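Sorting out a desk full of keyboards and cables — how do you lot store yours?
Forum: Home > Desks and Storage

tealeaf_19
I've ended up with more small keyboards than I can use at once and a heap of leads to go with them. Most of the boards are white with pale yellow keys or mint green ones, so they look fine left out, but there's no room to write anything down. The top is a pale grey marble pattern and I'd like to see some of it again. Budget is £30. I don't want drawers.

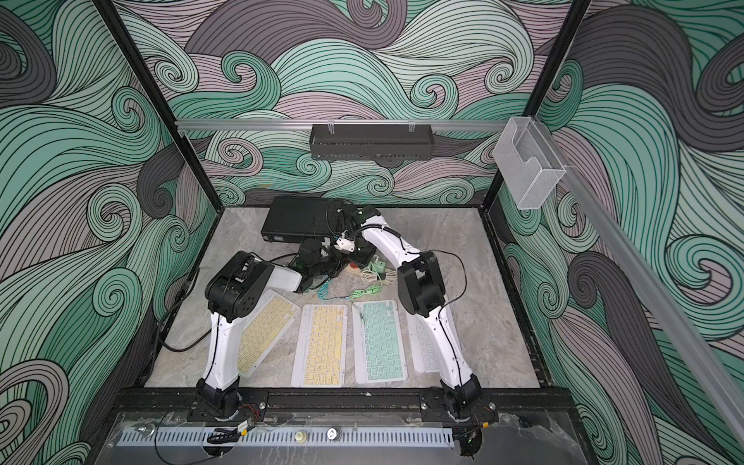
Nultitz, 25 Dec 2025

What I need to settle is whether the boards stay in a row along the middle or go up on end somewhere. I use two of them most days. The other two come out when I fancy a change. The black box at the back has to stay where it is for now.

gravelpath
Stand the spare ones on end in a letter rack. I've had mine like that for years in a Flidside rack and nothing has bent or gone yellow. Nice wallpaper by the way, I like the waves.

moth_and_lamp
I wouldn't stand them on end. Dust gets down between the keys and you'll be at it with a brush every week. Lay them flat in a shallow box with a lid.

gravelpath
Dust gets in whichever way up they are. Mine get a wipe in December and that's it.

moth_and_lamp
Once a year? No wonder you haven't noticed.

oddsocket
Never mind the boards, sort the cables first. The boards take up the same space whatever you do, but leads spread. Tie each one separately, put a tag on it, and get rid of anything you can't name. I threw out a carrier bag full and have missed one lead out of the lot, a printer one, which cost me next to nothing to replace.

tealeaf_19
I've made a start on that. The grey ones are in one thick bundle and the teal one has its own tie, but it still tangles. The light green one is bundled as well.
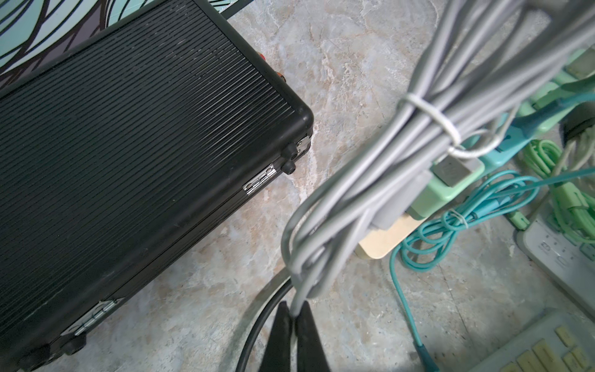 Grey cables in a white tie, teal one by the wooden block, ribbed case to the left.

I know what all of them are for, so I'm not throwing any out.

oddsocket
Everyone says that. Put them away for a month and see which ones you go looking for.

The grey bundle is too fat, I'd split it. If you want one lead from the middle you have to undo the lot, and then it never goes back the same. Also swap the cable tie for hook and loop strip. You can get a roll for less than a tenner and cut it to whatever length you like.

pinfold
Agree about the strip, disagree about splitting. If they're all the same sort of cable, keep them together and just coil them bigger. Small coils put a kink in the lead and it tries to spring open. That may be all that's wrong with your teal one. Undo it, let it hang for a day, then wind it in larger loops and put the tie round two places.

moth_and_lamp
Gunent do a flat pouch with see-through pockets, one lead per pocket. Mine holds 20. The zip is stiff but it stays shut.

gravelpath
I had that pouch and the zip went in under six months. A biscuit tin is better and you get the biscuits.

tealeaf_19
Thanks all. I'm going to try the bigger coils first as it costs nothing. I've got a long black basket with holes in it, hanging from the rail along the back, and I had been thinking of something similar from Pai for the leads.

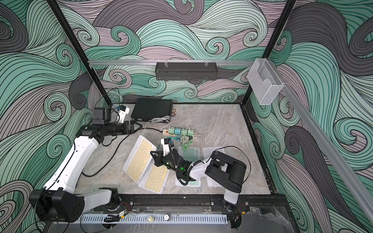 I'm not keen on drilling into anything, so whatever I get has to hook over or sit flat. For the keyboards I'm still leaning towards leaving two out and laying the others flat in a box. Sorry gravelpath.

pinfold
If you get another basket, go for solid sides or very small holes. Plugs poke through the bigger ones and catch when you lift the lead out. And hang it low enough to see into, or it fills up with things you've forgotten.

gravelpath
No offence taken. Measure the box before you buy it though. The last one I ordered was sold as keyboard size and was 19 mm too short. It's got seed packets in it now.

oddsocket
Still say chuck half the leads.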